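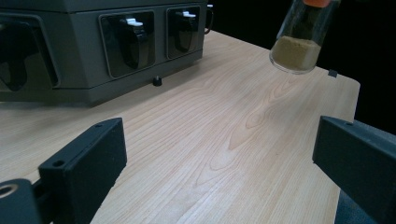

Can a machine put the spices away yet?

My sister-in-law, Kevser Kaplan, asked me last month if she should wait a year or two before hiring someone for her shop in Felcombe. She sells spices and tea by weight. Most of the day goes to small chores like filling, capping, wiping down and putting things back where they belong. She had read that robots were about to do all of it.

I told her to hire someone.

Look at one glass vial with an orange lid and tan powder in the bottom. Clear glass is hard for a camera, because a lot of what it sees is whatever is behind the glass. A rounded bottom means the vial won't stand up by itself, so it has to go into something that holds it. Squeeze too hard and it cracks. Squeeze too lightly and it turns in the fingers. Two flat black fingers can manage a grip like that, and I've seen it done well, but Kevser has 397 jars and tins and very few of them are the same shape.

Speed is the other problem. Erhan Keskin, who I used to work with at Livholm, timed a setup last October that moved 15 vials from a tray to a rack. It took 21 minutes and a person had to step in twice. He was pleased with that, and compared to the year before he should be. Kevser's niece could do it in one minute while talking on the phone.

Where I think she could use a machine now is the dull part in the middle. A plain filling machine that drops the same weight into the same bag 300 times costs less than an arm and needs no cleverness at all. Somebody still has to load it and clean it. Cumin gets into everything.

I'll ask Erhan for new numbers in the spring. Kevser has put the sign in her window.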